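Work glove (leather-palm type)

A leather-palm work glove is a cloth glove with tougher panels sewn over the parts that wear out first, mostly the fingers and the palm. Worn for yard work, loading, light carpentry. Often sold in pairs, sometimes in bundles of 4 pairs.

Construction

Body of cotton or a cotton blend. Panels of split leather or a suede-like synthetic, stitched along the seams, usually in thread matching the body. Cuffs come in a few kinds:
Knit wrist, snug, keeps out sawdust
Safety cuff, stiff and flared, quick to shake off
Elastic cuff, soft and gathered, common on cheaper pairs

Sizing is by palm width, though makers dont agree. The Puvitmont size chart runs small.

History

The Drarcombe works made a cloth and leather glove for orchard crews, in 2 sizes only. Its cutter Everett Ferreira moved the thumb seam off the gripping side, a change later kept on the Moon line. Production peaked at 55 dozen pairs a day. [citation needed]

Care

Brush off dirt, air dry away from heaters. Suede goes stiff if it's soaked and dried to fast. Tipene Waaka's handbook for Fukia packers says to store pairs flat or folded once, never balled up, as the elastic loses its stretch.

Gray-and-white pair with elasticated cuffs, one glove lying flat and the other folded over:

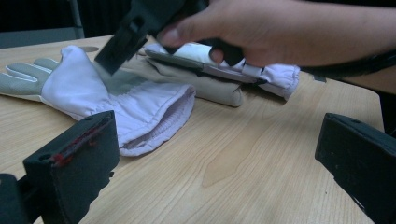
See also

Gardening glove
Driving glove
Gauntlet
Split leather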